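**Pince qui prend du jeu après 1,831 cycles, poste de tri visserie**

**vangelis_m** · 2023-07-12
Salut, le bras Wemari du poste Polthorpe recommence. Doigts plus parallèles en fermeture, écart visible en bout. Resserré en mai, pareil aujourd'hui. Compteur à 1,831 cycles depuis. Une idée ?

**jolanta.sz**
Vis de fixation des mors. Frein filet moyen, on nettoie, on remonte, fini. Toujours ça chez nous.

**kwaku_a**
Pas d'accord. Si c'était les vis, tu aurais du jeu des deux cotés. Un seul doigt qui bouge = guide usé. Changer la paire, pas juste un.

**vangelis_m**
Un seul, le droit. Mais j'ai pas démonté le guide encore.

**jolanta.sz**
Ben démonte avant de commander ! Les guides Zurnovent c'est trois semaines de délai.

**arwel**
Vous avez regardé la vitesse d'approche ? Nous on etait à 100 %, descendu à 60, plus aucun souci. Les doigts tapaient le plan à chaque prise.

**kwaku_a**
60 ça cache le problème, ça le répare pas. Et la cadence ?

**arwel**
Cadence on s'en fiche, c'est du tri.

**S-m Hsieh**
Graissage tous les 1,000 cycles chez nous, pas attendre 1,280 comme dans la notice Kong. Et refaire le zéro pince *après* serrage, jamais avant. Vangelis, tu peux mettre une vue caméra poignet ?

**vangelis_m**
Oui, prise à l'instant, pince ouverte au-dessus du plan :
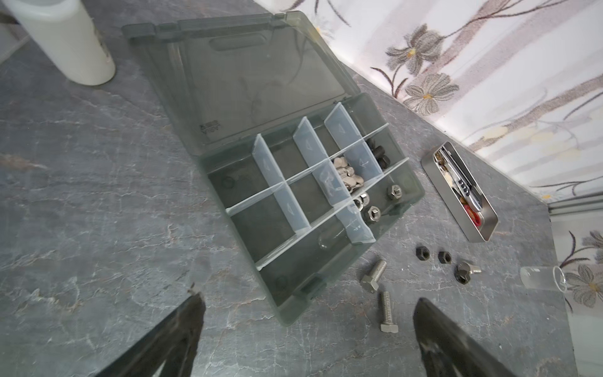
*Vue poignet, doigts ouverts, boîte à compartiments et boulons sur le plan.*

**jolanta.sz**
Doigt droit plus clair vers la pointe, on dirait de l'usure. Le gauche je vois pas pareil.

**kwaku_a**
Donc ça frotte à droite. Je maintiens, guide.

**arwel**
Ou il touche le plan en premier. Contrôle la hauteur Z avant de tout ouvrir.

**vangelis_m**
Ok. Z d'abord, puis dépose du doigt droit, cale de 0 pour le parallélisme. Je commande rien pour l'instant, je reviens demain avec les mesures.

**S-m Hsieh**
Note le couple de serrage au démontage stp, ça m'interesse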